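4.2 Sortenreinheit und Lagerverluste bei Altbeständen von Kleineisen

Die Erhebung zur Lagerhaltung von Schrauben, Nägeln und Beschlägen in kleinen Handwerksbetrieben stützt sich auf zwei Quellen: die Inventarbücher der Eisenwarenhandlung Tresent und die Restbestände, die aus dem Magazin in Sorkow übernommen wurden. Beide Sammlungen waren zuvor nicht ausgewertet worden. Contreras hatte in einer früheren Arbeit lediglich die Einkaufsseite behandelt und die Frage, was mit nicht verkaufter Ware geschah, ausdrücklich offen gelassen.

Die Inventarbücher führen 2000 Positionen. Davon entfallen 300 auf Ware, die im Folgejahr unter einer anderen Bezeichnung wieder auftaucht, meist ohne Vermerk. Solche Umbenennungen erschweren den Abgleich erheblich. Eine Holzschraube mit Linsenkopf wird in einem Band nach Länge und Stärke geführt, im nächsten nur noch nach der Nummer des Schubfachs. Wo die Schubfachnummern ihrerseits neu vergeben wurden, ist eine Zuordnung nur über den Preis möglich. In 15 Fällen blieb auch dieser Weg ohne Ergebnis; die betreffenden Positionen wurden aus der Auswertung genommen.

Als Lagerverlust gilt im Folgenden jede Menge, die weder als verkauft noch als Restbestand verbucht ist. Diese Definition ist weiter als die bei Solís, die nur Korrosion und Bruch berücksichtigt. Für den vorliegenden Zweck erscheint die weitere Fassung angemessen, weil der größte Teil der Fehlmengen offenbar durch Vermischung entstand. Kleineisen, das in ein falsches Fach gelegt wurde, war für die Buchführung verloren, auch wenn es den Raum nie verlassen hatte. Die Randnotizen in den Büchern sprechen von »Gemengsel« und verzeichnen dessen Gewicht, nicht die Stückzahl.

Auffällig ist der jahreszeitliche Verlauf. Die höchsten Fehlmengen werden im Februar gebucht, wenn das Lager nach der Inventur neu geordnet wurde. Ein Teil davon verschwindet in den folgenden Monaten wieder, offenbar durch Rückbuchung. Für Betriebe ohne jährliche Inventur, etwa die Schlosserei Dromgate, lässt sich ein solcher Verlauf nicht nachweisen. Dort wurde Ware erst dann gezählt, wenn ein Fach leer war - ein Verfahren, das über Fehlmengen naturgemäß wenig aussagt.

Für die Restbestände aus Sorkow wurde eine Stichprobe von 1000 Stück gezogen und nach Gewindeart, Kopfform und Oberfläche bestimmt. Die Bestimmung erfolgte von Hand mit Schieblehre und Gewindekamm. Verzinkte und blanke Teile wurden getrennt erfasst, vernickelte Teile den blanken zugeschlagen, sofern der Überzug nur noch in Resten vorhanden war. Stark verrostete Stücke ließen sich oft nur nach der Kopfform einordnen. 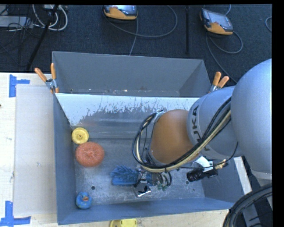 Abbildung 3: Knickarmroboter mit der Aufschrift »KUKA« über einem offenen, graublauen Metallbehälter auf einem Holztisch.

Warum wurden zöllige und metrische Gewinde in den Büchern so lange nebeneinander geführt? Die Händler mussten Ersatz für vorhandene Maschinen und Beschläge liefern, und deren Gewinde richteten sich nach dem Herstellungsjahr. Eine Umstellung des Sortiments hätte die Stammkundschaft ohne passende Teile gelassen. Die Bücher aus Tresent führen beide Reihen deshalb bis zum letzten Band, die zölligen zuletzt nur noch auf Bestellung.

Für die Vermischung hatte dieses Nebeneinander deutliche Folgen. Gewinde ähnlicher Stärke sind mit bloßem Auge schwer zu unterscheiden und lagen häufig in benachbarten Fächern. Der Abgleich mit den Lieferscheinen der Firma Mohammed zeigt, dass Reklamationen wegen nicht passender Muttern fast durchweg diese Nachbarfächer betrafen. Nach der räumlichen Trennung beider Reihen gehen die Reklamationen zurück, die gebuchten Fehlmengen dagegen kaum. Ob hierfür ältere Mischbestände verantwortlich waren, die weiter mitgeführt wurden, lässt sich aus den Büchern allein nicht entscheiden. Die Gewichtsangaben zum Gemengsel werden in Abschnitt 4.3 gesondert behandelt.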